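Tópico: Testes de personalidade para formar equipas — usam ou não?
Secção: Psicologia do trabalho e das organizações
janeiro de 2025

torunn_w escreveu:

Bom dia a todos. Peço desculpa antecipadamente pelo meu português, vivo em Aveiro mas aprendi a língua já adulta.

A minha empresa quer aplicar um questionário de personalidade a toda a gente do departamento. Chama-se Dukia e é vendido por uma consultora, a Osance. São 119 perguntas e no fim cada pessoa recebe um de vários "perfis". A chefia quer depois usar os perfis para decidir quem trabalha com quem.

Eu fiz o teste duas vezes, com duas semanas de intervalo, e recebi dois perfis diferentes. Na primeira vez era "Mediadora", na segunda "Exploradora". Perguntei à formadora e ela respondeu-me que eu tinha crescido. Em duas semanas!

A minha pergunta é esta: alguém aqui tem experiência com este género de instrumento na formação de equipas? Quero levar argumentos sérios à reunião e não somente a minha irritação.

Torunn Westerberg

marrafa escreveu:

A mudança de perfil é o problema clássico das tipologias. Se o teste corta uma escala ao meio e tu ficas perto do corte, basta responderes a duas perguntas de maneira diferente para passares para o outro lado. Os teus resultados brutos devem ser quase iguais. Pede-os.

torunn_w escreveu:

Pedi. Disseram que o relatório "não inclui valores numéricos para não confundir o participante".

marrafa escreveu:

Então já tens o primeiro argumento para a reunião.

r_kvam escreveu:

Permitam-me discordar um pouco. Trabalhei muitos anos na Ekström, onde usámos um teste parecido, e a minha experiência não foi má. É verdade que os perfis são grosseiros. Mas as pessoas da oficina, que nunca falavam de si próprias, passaram uma tarde inteira a dizer umas às outras coisas como "eu preciso de silêncio quando estou a calcular" ou "eu penso em voz alta, não é uma decisão". Sem o teste, esta conversa não teria acontecido.

O perfil em si esqueci. A conversa, não.

Ragnvald

lídia.pc escreveu:

Ragnvald, percebo, mas isso é um argumento a favor da conversa. Para conversar não é preciso pagar uma licença por cabeça. E conversar é uma coisa, a Torunn está a falar de usar o resultado para distribuir pessoas. Acho bastante mais grave.

r_kvam escreveu:

De acordo quanto à distribuição. Nunca fizemos isso, e eu teria protestado.

Quanto ao resto, mantenho. Diz-se "basta conversar", mas quem começa? Um instrumento medíocre dá às pessoas uma licença para falar. Eu sou introvertido — segundo qualquer teste que me ponham à frente — e sei o que custa dizer numa reunião que me interrompem demasiado. Com uma folha na mão, custou menos.

Mudei depois para a Tenditz, onde não se usa teste nenhum. Somos 15 na equipa e cada um escreveu uma página com o título "como trabalhar comigo". Alguns escreveram muito, um escreveu três linhas. Funciona mais ou menos igual ao teste e é gratuito. 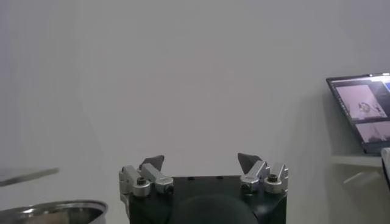
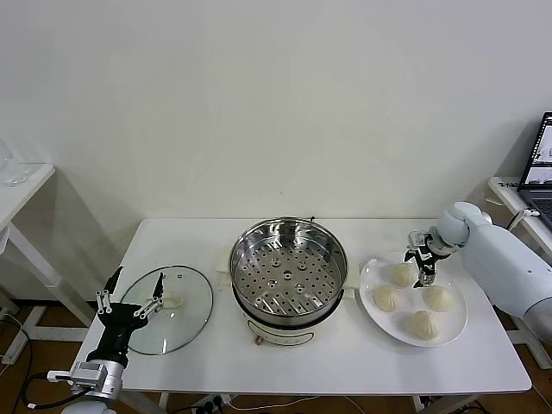 Da minha página, a frase mais útil foi "se não respondo, estou a pensar; esperem até ao dia seguinte". Os colegas mais rápidos tomavam o meu silêncio por desacordo, e eu tomava a pressa deles por falta de respeito. Nenhuma das duas coisas era verdade. Suponho que algum teste nos teria chamado "analítico" e "expressivo", e talvez tivesse acertado, mas a palavra sozinha não me teria dito o que fazer na segunda-feira seguinte.

lídia.pc escreveu:

A ideia da página agrada-me muito mais. Uma dúvida: as pessoas escrevem a verdade? Eu, numa página que o meu chefe vai ler, escrevia que adoro receber críticas.

r_kvam escreveu:

Boa pergunta. Na primeira versão, quase todos adorávamos críticas. Na segunda, em setembro, já menos.

marrafa escreveu:

O mesmo acontece com os questionários, convém lembrar. Quando o resultado tem consequências, responde-se o que parece bem. Quem quiser medir a sério deve olhar para modelos de traços contínuos, tipo Cinco Grandes, que ao menos dão uma posição numa escala em vez de uma gaveta. E mesmo esses preveem pouco sobre se a Ana e o Rui se vão entender no mesmo projeto.

zé_do_cais escreveu:

Vou ser a voz impopular. Fiz o Dukia no emprego anterior e achei que me descrevia muito bem. A minha mulher leu e riu-se de tão certo que estava. Há aqui um certo snobismo contra os testes.

marrafa escreveu:

Zé, sem ofensa, lê sobre o efeito Forer. Uma descrição suficientemente vaga e simpática parece certa a quase toda a gente. Faz a experiência: dá à tua mulher o relatório de um colega, sem nome, e vê se ela também se ri.

zé_do_cais escreveu:

Não tenho relatórios de colegas em casa, graças a Deus. Mas o meu dizia que eu adio telefonemas e que guardo rancor, não era nada simpático. Continuo na minha.

torunn_w escreveu:

Obrigada a todos, também ao Zé. Tive hoje a reunião. Levei três pedidos: que o teste seja voluntário, que os perfis não sirvam para formar equipas e que a Osance nos entregue os valores numéricos e o manual técnico. O primeiro foi aceite logo. O segundo "vai ser ponderado". Sobre o terceiro, a consultora enviou-me uma brochura com mais de 80 páginas, na qual não encontrei um único dado sobre a fidelidade teste-reteste. É assim que se diz em português? No meu dicionário aparece também "fiabilidade".

Propus ainda a página do Ragnvald. A minha chefe quer experimentar primeiro com 2 pessoas, ela e eu.

lídia.pc escreveu:

Diz-se das duas maneiras, em Portugal ouves as duas. Quanto à página: ela que escreva a dela primeiro e só depois tu a tua.

r_kvam escreveu:

Concordo com a Lídia. E, Torunn, se a tua chefe escrever que adora críticas, espera pela segunda versão.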